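Workshop Notebook, Furniture Section, Sendari Workshop
18 November 2018. Entry by Ignacio Kapoor; read by Zeyu Dong 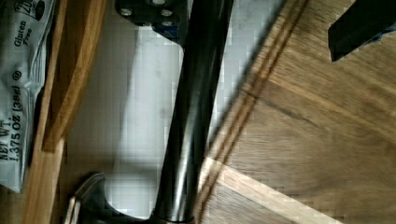
What finish should be used when a tabletop already carries an old oil finish of unknown make?
A thin coat of the same general type, meaning a penetrating oil, applied after cleaning and a light sanding. Film finishes are to be held back until a test patch has cured for 5 days and passed the tape test.

Subject of entry: surface care of the light-brown wood top with the two parallel grooves. Grain and grooves both run on the diagonal as seen from the working side, and all sanding is to be done with the grain.

Condition on receipt. The top was received from the Wustitz reading room in July and entered in the register the same week. The accompanying sheet records the previous treatment as "oil, annual" and gives no product name. Z. Dong wrote to Wustitz for particulars. The reply confirmed the yearly interval and nothing further.

Cleaning. The top was wiped with a cloth dampened in mild soap solution, then with clean water, and left overnight. The grooves were cleared with a wooden pick wrapped in cotton. Metal picks are not to be used in the grooves. The residue removed was gray and waxy, which suggests that polish was applied over the oil at some stage. A second pass with mineral spirits brought up more of the same. Cloths went into the lidded can and were laid out flat outdoors at close of work.

Sanding. Test area sanded by hand with 280 grit on a cork block. No power sander was used. The block was kept clear of the groove edges, and the last strip beside each groove was worked with folded paper under one finger. Z. Dong considers 280 too fine for the areas where polish remains and would prefer to start coarser. I do not agree, but have left a strip at the far end for a comparison.

Test patches. There are 3, all on the underside: patch A, plain linseed oil; patch B, the Woltivlow hard oil from the store cupboard; patch C, cleaned and sanded only. Each was given one coat, wiped back after the interval stated on the container. Patch A remained tacky the next morning. Patch B had gone off but looked slightly darker at the edges. Patch C is to be left alone as the reference.

Costs. The estimate prepared for Yan stands at 2,000 for the full job, including the repair of one apron joint. Time spent on the grooves is already over the allowance. I will raise this at the next review before any further hours are booked against the job.

Note on assessing color. Readings taken under direct light have been struck from the log. The pale areas could not be compared fairly with the darker ones. Color is to be judged under the bench lamp with the blinds closed, and the lamp position is to be written down each time.

Outstanding:
Obtain fresh linseed oil; the present can has no date on it.
Repeat patch A with the new oil.
Z. Dong to complete the comparison strip and enter the result on the facing page.
Confirm with Wustitz whether the grooves were ever filled.
Apron joint to wait until the top is finished.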